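The table, the bus and the 602 pages

I have moved house again. Those of you who have been reading since Kornthorpe will know this is the fourth time, and that each time I have announced it would be the last. I am now in Levdale, up the hill from the bus garage, in a flat with good light and a boiler that makes a noise like a man trying to remember a name.

People keep asking how the move went. It went the way they all go. You hire a van for the day, you fill it by eleven in the morning, and then you discover the cupboard under the stairs. I had a cupboard under the stairs for three years and thought of it as holding a hoover. It held a hoover, two tents, a fondue set and every cable I have ever been given.

Yhon Ospina drove the van. He learned to drive in a city where the horn is a form of punctuation, and he brought the habit with him to the ring road. We got to Levdale in under an hour. The fondue set did not enjoy it.

Books were the real trouble, as they always are. I packed them by size, which fits the boxes nicely and means I now own a box of large books I will never open and eleven boxes of paperbacks in no order at all. The heaviest single thing was a history of canal building, 602 pages, which I bought on holiday one July and have carried to every address since. I have read the introduction. It's quite good.

My aim for the new place was to own less. I told everyone this, loudly, so that I would be held to it. What I did was buy a shelf.

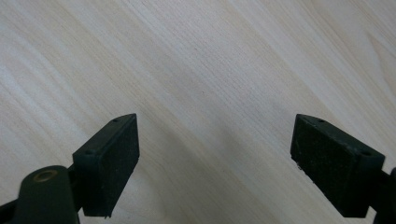 Pale wood. I am told it goes with everything.

The case for pale wood was put to me by Veronika Lüthi, who grew up among a great deal of it and regards my old brown furniture as a medical condition. Her view is that dark wood hides dust and pale wood hides nothing, so pale wood makes you a better person. I have been testing this for a few weeks. I am the same person with more cloths.

The neighbours have been kind, or at least curious. Marisol Betancur from downstairs came up on the first evening with soup and a list of the days on which the various bins go out, and I can tell you the list was more welcome than the soup, though the soup was very good. Her brother Efraín has opinions about the bins too, and they are not the same opinions. Between them I have put the cardboard out on the wrong morning twice, once on each one's advice.

Then there is the bus. The 11 is supposed to run to the station every fifteen minutes, and I believe that if you averaged it over a long enough period, say since the war, it might. In practice they travel in pairs, for company. The man at the stop with the folding newspaper told me he'd been catching it for years and that the trick was to leave home angry, so the bus had nothing left to do to you. I've tried it. I was merely early and angry.

Levdale itself I am coming round to. There's a baker on the corner, Urrego, who does a seeded loaf that is gone by nine, and a café called Gimano where the coffee comes with a tiny biscuit and the bill comes with a small shock. I went in with my laptop on Friday to write this post and managed one paragraph and four biscuits (you have to keep ordering coffees).

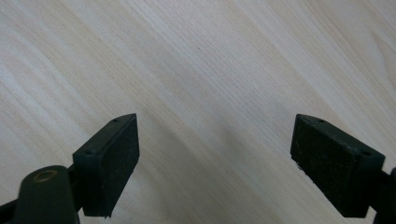
More of the grain. Veronika would like it noted that she was right.

Unpacking has now reached the stage where I stop. There are five boxes left along the bedroom wall, and they've been there long enough to have become furniture. One has a lamp on it. I know roughly what's in them, and I have needed none of it, and any sensible person would draw the obvious conclusion and ring a charity shop.

Ctibor Danko, who helped carry most of them up two flights, takes this personally. He says that if I throw out a box he carried, he wants it in writing beforehand, with the weight. He is still limping slightly when I'm looking.

So they stay for now. The canal book is out, at any rate. It's under the short leg of the bedside table, where it is doing an excellent job, and I can read the spine from bed.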